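Curtain color for a north room, please help me decide
Forum > Home > Windows and fabrics

zhenhua_x
Hello all. My living room has one big window to the north and the light is gray until noon. I want teal curtains, but my husband says teal will make the room colder. I have samples from Courtois and Jumard. Which tone is safer, the pale or the deep one?
Zhenhua Xia

marlow60
Your husband is right, sorry. I had pale teal in a north bedroom for 2 years and it looked like a dentist's office. Go with ochre.

pinhole
I don't agree with marlow60. Pale looks gray in such light, but a deep teal keeps its color. Check the lining too – a white lining changes everything.

zhenhua_x
Thank you both. The window is 91 inches wide, so a mistake is expensive. Is lined fabric from Jumard very heavy?

pinhole
Not heavy, but wash one sample first. Mine became shorter by more than 2 inches.

tessel9
Pale turquoise on the left, deeper teal on the right. For me the right one wins.
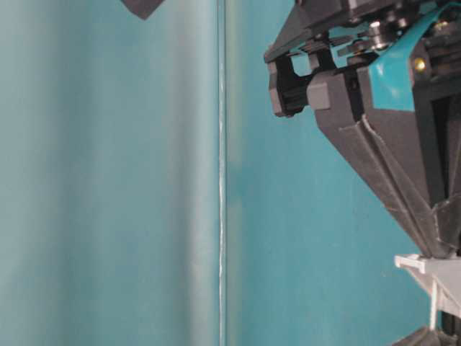
Reply #7
marlow60
I still say the deep one will eat the light. Paint the wall cream if you must have it.

Reply #8
zhenhua_x
I will order the deep one, with cream lining. My husband agreed after dinner – but he wants to choose the rod.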